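October, bench notes, cider vinegar batches, continued

Picked up where I left off. The second Olvera jar went sour faster than the first and I still don't know why. Same sugar, same water, same corner of the shelf. The cloth on jar two is a looser weave, so more air gets in, but I would have expected that to matter later on, once the alcohol stage is done.

Weights for the new batch. Chopped fruit with skins and cores came to 613 g. Sugar solution is 44 g in 500 ml water. Topped up with plain water until everything was covered. I used the glass weight from the Goltell set to hold the fruit down. It is slightly too wide for the narrow jar and has to go in tilted, then be straightened with a spoon handle. Need to find the smaller one.

Things to fix from last time:
Label the jar itself. The lid labels got swapped when I washed up and I lost the start time on one.
Stir morning and evening. I skipped evenings and got a white film on top. Kahm yeast, most likely. Skimmed it and the smell was fine afterward.
Strain through the fine bag first, then paper. Paper alone clogs.

Mixed fruit is next. The cupboard stock is firm and a bit underripe, so less sugar in it than I'd like. Going to leave half of it out on the counter until it softens and use the other half as is, then compare acidity at the end with the Cloltum strips.

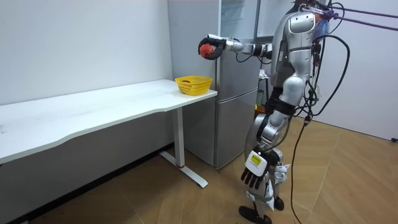
Helmi Harju read the plan and wrote back that underripe fruit will give a thin vinegar whatever I do with the sugar, and that I should keep a jar with no added sugar at all or the comparison won't tell me much. She also thinks the film came from the warm shelf and would have shown up even with the evening stirring. Fair enough. Added the no-sugar jar to the list, so that makes 4 jars in this round.

Shelf temperature: moved the probe down from the top of the rack to jar height. Readings before today are from the top and should be treated as high. I have marked them in the log but not corrected them.

Mother from the spring batch is in the small crock, still pale and rubbery, smells clean. Splitting it between the jars after straining, not before.

Used the Wurkov flashlight through the side of jar two to look at sediment. Fine layer on the bottom, no strings. Leave it alone until it's time to strain.

To buy: rubber bands, paper filters, another roll of labels.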